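How to Measure a Table Before You Buy a Cover for It

Home > Kitchen and Dining > How-To
Updated Sat 1 August

Most advice about table covers starts with a size chart. I don't trust the charts. I have bought from three different ones and had to send back two covers, and both times the table was supposedly a "standard" size. A chart tells you what the seller stocks. A tape measure tells you what you own.

What you need

A steel tape measure
Paper and pencil
A second person if the table is longer than your reach

Skip the phone measuring apps. I tried one called Fovton in February on a table I had already taped at 89 inches, and it gave me a different answer each time I stood somewhere new. Maybe it has improved. I haven't gone back to check.

Step 1. Measure the top, edge to edge

Hook the tape over one short end and run it down the middle to the other. Write the number down. Do it again along each long side. On older tables these three numbers often don't match, and you want the largest one. Then do the same for the width.

If the table has leaves, measure with them in and with them out. Don't go by whatever the paperwork says about leaf size. Mine was listed at 12 inches and came up short.

Step 2. Look at the edge

Sellers love the phrase "fits any edge." I'd be careful with that. A rounded wooden edge, a square one and a metal-trimmed one all treat fabric and vinyl differently. Elastic covers grip under the rim, so there has to be enough rim to grip. Run your hand along the underside and check for screws, brackets or an apron set close to the edge.

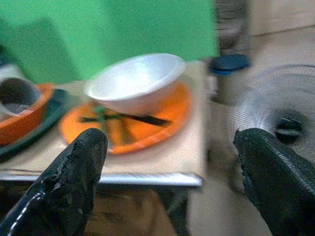 A light beige top with a thin silver metal strip along the front edge.

With metal trim, measure to the outside of the strip. Also feel for any spot where the trim has lifted, as it will snag a knit cover. Press-on clips are sold as the cure for sliding covers, but the cheap ones I've used popped off thin edges within days. Measure the thickness of your edge before paying for any.

Step 3. Decide on the drop

The drop is how far the cover hangs down each side. You will read that it must be a certain length for everyday meals and a longer one for company. I can't find much behind this except habit. Sit in your own chair, measure from the tabletop down to your lap, and stay a little above that number.

Now double the drop and add it to both the length and the width. People forget the doubling all the time. For a top 23 inches wide with a 6-inch drop, you need a cover 35 inches wide.

Step 4. Allow for shrinkage, maybe

Cotton and linen can shrink in the first wash. The Bundura cover I have now says "preshrunk" on the label and still lost 2 inches in length. A Lolness vinyl one hasn't changed at all, though it smelled strong for a week and the fold lines never fully came out. If the label is vague, buy long. You can hem a cover that's too big.

Step 5. Test with a bedsheet

Lay an old flat sheet over the table and pin it up to the size you worked out. Leave it on through a couple of meals. If it bunches at your knees, take some off the drop and redo the math before ordering.

Before you order

Check whether the listed size is for the cover or for the table it is meant to fit. Plenty of listings don't say, and the pictures won't help you. Read the return terms too, especially for anything cut to order.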